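Bench notebook, household tasks, May

Setup: two-hand rig on the wood table, head view only. Left hand and right hand both recalibrated at 9:40 after the thumb drift we had last time. Controller is the Kurek build with the slower close. Policy is the one trained on Hilley data, no fine tuning.

Purpose of the day was the table clearing set. Ivenska want an answer on whether the rig can do a kitchen chore from start to finish without a person stepping in. I would like one too. They suggested loading a dishwasher. I said we would start with putting food on a plate and taking the plate away, and go from there.

Morning block, single objects. Pick up, carry, set down inside the rim. Banana, lemon, bread roll, all toy food. 33 attempts, logged in the usual sheet. Carrying is fine now. Once an object is properly in the hand it stays there, including when I knocked the table on purpose. Nearly all the failures come in the first second of contact. The fingertips are smooth and tapered and they push a light object along the table before they get a hold on it. The lemon rolled off the edge twice. The roll got pinned against the plate and the plate moved with it.

Tried closing thumb first, then fingers. Better on the lemon, worse on the roll. Left it at thumb first for the rest of the day so the numbers can be compared.

Time per object is still poor. The quick ones are tolerable but the policy hesitates above the plate before letting go, and it does this even when the placement is obviously good. I think it is waiting on the depth estimate. The plate is one flat color with no pattern and the estimate jumps around over it. Put a strip of masking tape on a spare plate and the hesitation got shorter. Not a fix anyone would accept at home, but it tells us where to look. Whoever picks this up next, please check the depth confidence over the well before touching the policy.

Lunch. Swapped the left power brick, it was hot to the touch.

Afternoon block, both hands. The task is one item on each side, plate in the middle, each hand brings in its own item. I expected collisions over the plate and had the stop button in my hand for the first few runs. No collisions. What we got was both hands waiting for each other. Left stops to give way, right stops to give way, and they sit there until the timeout at 900 ticks. I changed the priority so left always goes first. Ugly but it runs.

Star fruit is a good test object. The ridges give the fingers something to work against and it doesn't roll the way the lemon does. Grapes are the bad one. The bunch is wide at one end and narrow at the other, and a grasp that looks centered from overhead can be off to one side in the hand. Grasp at the wide end works if the thumb gets underneath. Grasp at the narrow end has not worked once.

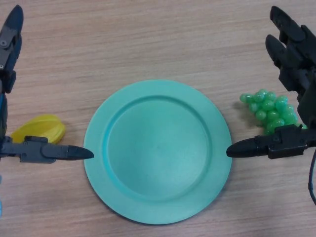
Star fruit left, grapes right, plate still empty. Thumb tips over the rim on both sides.

Thumb position needs sorting out. With the thumbs reaching in that far over the plate there is very little room to bring an item down into the well, and any sideways motion risks dragging the rim. Going to try starting with the hands farther apart and see what it costs in reach.

Second problem is occlusion. From overhead the thumb housing hides part of whatever it is about to pick up, and the tracker then shrinks its estimate of the object. We could add a side view. Dilirau have a mount that might fit, I will ask.

Plate removal, tried at the end. Two-hand lift by the rim, 7 attempts, plate empty each time. It came up level in 2 of them. The others tipped or slid. Did not try it with food on.

Answer for Ivenska, draft wording: the rig can put a single firm item on a plate with someone watching. It cannot yet clear a table. Soft or uneven items and the plate itself are the open problems. A person does the whole job in less time than the rig takes over one piece of fruit, and I don't want that left out of the report.

To do
Widen start pose, rerun star fruit and grapes
Depth confidence over plain plate, log it every run
Rubber sleeves for the fingertips, try the thin ones first
Tie back the cable on the right side
Real fruit only after the sleeves are on

Powered down 5:15. Sheets are in the shared folder under table clearing.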